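Individually wrapped toothbrush

An individually wrapped toothbrush is a manual toothbrush sold or handed out in its own sealed sleeve, usually a thin clear plastic film closed at both ends. The format is common in hotels, dental offices, shelters, hospitals and travel kits, where brushes are given out singly and a printed retail card would add cost and bulk. The brush inside is in most cases an ordinary one, with a plastic handle and nylon bristles, and differs from a retail brush mainly in how it is packed.

Wrapping

The most widely used wrapper is a flow-wrapped sleeve. A continuous web of film is folded around the brush, sealed along its length, then cut and sealed across the ends. The film is light and tends to curl, and an empty or trimmed strip can be hard to see against a pale surface. 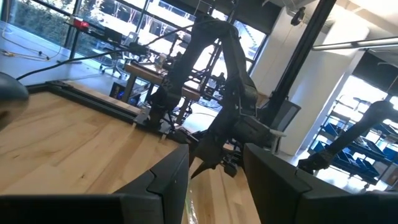

A strip of clear plastic film on a butcher-block tabletop.

Other wrappers include the paper sleeve, which has replaced film in some hotels, and the rigid tube, which can be reused as a travel case. Paper hides the color of the brush, so paper sleeves are often printed or marked with a colored band. Film sleeves usually need no marking.

Handle colors

Bulk brushes are generally packed in mixed colors so that people sharing a bathroom can tell theirs apart. Blue and green are frequent choices, often combined with white. The color may cover the whole handle or be limited to the grip, the tip or part of the bristles. Purple, pink and orange appear more often in larger assortments.

The regional supplier Davico packed its Nodunier line in cartons of 522 brushes, divided into inner bags by color. Its later Flustura line dropped the inner bags and shipped the colors mixed, leaving any sorting to the buyer.
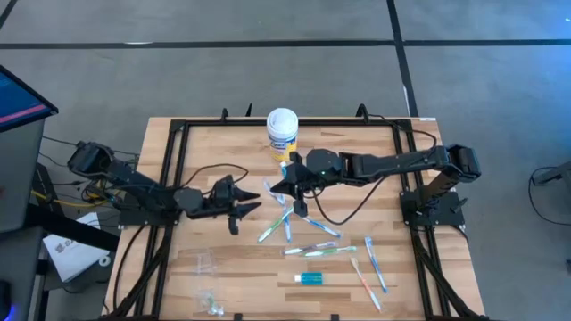
Toothbrushes in blue, green and white spread over a wooden table.

Sorting and kit assembly

Mixed cartons are normally tipped out onto a flat table and spread into a single layer before sorting. Brushes left in a heap slide over one another, and a small one can be missed under a larger one. Sorting may be by color, by head size or by bristle firmness, depending on how the kits are to be made up.

A handbook by Rocío Cáceres, written for the Valderrama shelter program and revised in September, recommends working with 10 brushes at a time and laying them with the heads pointing the same way. Sleeves with an open seal are set aside. A basic kit in the handbook holds six items: a toothbrush, toothpaste, soap, a comb, a washcloth and a small towel.

Work surfaces are wiped down before the brushes are laid out.

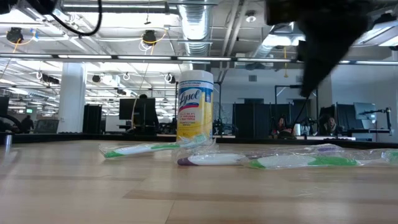
Disinfecting wipes sold in upright canisters are often used for this. The lid is closed between uses to keep the remaining wipes from drying out. Directions on the label usually give a length of time for which the surface must stay visibly wet, and the table is left to dry before any packages are put on it. Wipes of this type are meant for hard surfaces and are not used on the brushes themselves.

Storage and disposal

Wrapped brushes are stored in a dry place, away from strong light, which can yellow the film. Once a sleeve has been opened, the brush is treated as used and is not returned to stock. Dentists commonly advise replacing a brush after 3 months, or sooner if the bristles are splayed.

Clear film sleeves are seldom accepted in household recycling because of their small size and light weight. Some programs collect them separately, together with other soft plastics.

See also
Toothbrush
Hygiene kit
Flow wrapping
Travel-size toiletries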